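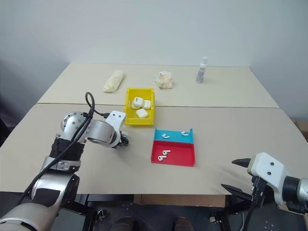

Four charging cases in the yellow bin, earbuds split between the blue and red trays.

September 11, 2025
Posted by Jintana Chareonsuk

I have four white earbud charging cases and four loose white earbuds, bought secondhand as a mixed lot. They were sold as Gekstead, but I can't confirm that from the outside. The cases are in a yellow bin and the buds are in two shallow trays, two in blue and two in red. The split between trays is only where I set them down and does not mean they are pairs. How do I match buds to cases without losing track of what has been tested? I also want to know if a bud will charge in a case it did not ship with.

Valentyna Fedoruk

Label the cases first. Put a small piece of masking tape on the bottom of each and write A to D. Do the same for the buds with 1 to 4, on the stem, away from the charging contacts and the mesh.

Sort left from right before anything else. Most buds have an L or R on the inner side of the stem, often in pale gray, and a flashlight held low will bring it out. Put lefts in the blue tray and rights in the red.

Wipe the contacts with a dry cotton swab, charge case A for 40 minutes, then seat one left and one right and close the lid. Wait 3 minutes, open it, and check the battery readout on a phone. Write down the result and repeat with the other cases. A bud usually charges in any case of the same model. Pairing is separate: two buds from different sets generally need a reset together, with the case button held for up to 20 seconds depending on the model. Check the firmware version too. Mismatched versions are the usual cause of one silent side.

Four buds make two sets at most, so keep the two best cases and store the others charged to half.

Salminen

Tried this in May with an Orkex set. The right one never connected. I bought new ones.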